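TELEVISION COMEDY: FORM AND HISTORY
Handout for Unit 2: Supporting Characters and the Guest Role

Prepared by Defne Ersoy, with reading notes by Győző Dudás

Scope of the unit

This unit considers how a half-hour comedy uses characters who do not appear in every episode. Students should have finished the reading packet on ensemble casts before the first session. The set program is Tirkonlow, a domestic comedy about two families who share a bakery. Students will watch the pilot and the episode known as "The Wedding Oven." Both are held at the library reserve desk and may be borrowed for one evening at a time.

Terms

Regular: a performer under contract for the full season, whose character is assumed to be available for any story.

Recurring character: a character who returns at intervals, usually attached to one regular. In Tirkonlow, the landlord Tokgöz is tied almost entirely to the grandmother's stories and seldom shares a scene with the children.

Guest role: a part written for a single episode. The guest normally arrives in the first act with a want that interferes with a regular's plans, and leaves before the closing tag.

Tag: the short scene after the main story has closed. It may run less than a minute and often returns to a joke from the opening.

The guest as rival

A common use of the guest role is the rival suitor. The established companion is familiar to the audience and has known faults, while the rival is given an obvious advantage such as money, confidence, or good manners. In "The Wedding Oven," the rival is a visiting flour merchant played by Recep Yalçınkaya. Note how late he is allowed to speak. The script gives him an entrance, a bow, and a long look at the bread counter before his first line, and by then the grandmother has already changed her apron.

Students should also attend to seating. The dinner scene is built on a single change of chairs, and the camera stays on the landlord while it takes place. Most of his dialogue was removed between the second draft and the shooting script – both versions are in the packet.

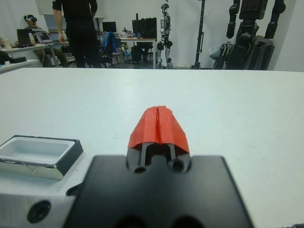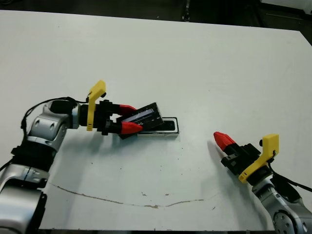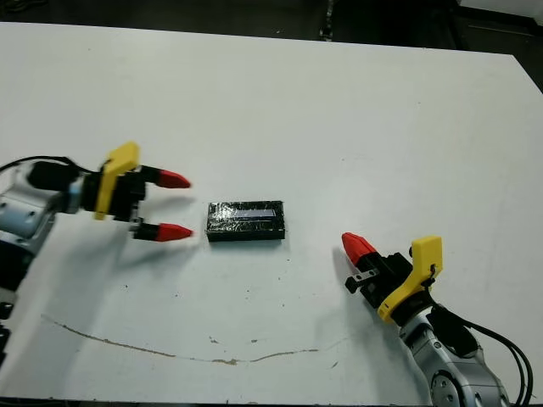
Red fingertips on black grippers, with the white tabletop behind or beneath.

The subplot

The second story of the episode belongs to the younger son, who is building a radio in the storeroom. It has its own small cast, including the teacher played by Ayten Kurtuluş, and it meets the main story only once, when the lights fail during dinner. Compare this with the pilot, where the two stories touch in nearly every scene.

A useful exercise is to write the scene headings of each story in separate columns and mark where a character crosses from one to the other. Bring the completed sheet to the discussion section.

Written assignment

Choose one guest or recurring character from either episode. In two pages, explain what the character changes for the regulars and what is left unchanged at the end. Plot summary should be limited to one paragraph. Refer to at least two scenes, and quote dialogue from the shooting script and not from subtitles, which are shortened in places.

The assignment counts for 30 percent of the unit grade. Late papers are accepted only by prior arrangement with Elif Naz Yüksel, who also keeps the sign-up list for office hours.

Reading

Packet, pages 1 to 22, including both drafts of the dinner scene.

Optional: the pilot of Fetarik, for a guest role that later became a regular one – students writing on the landlord may find it helpful.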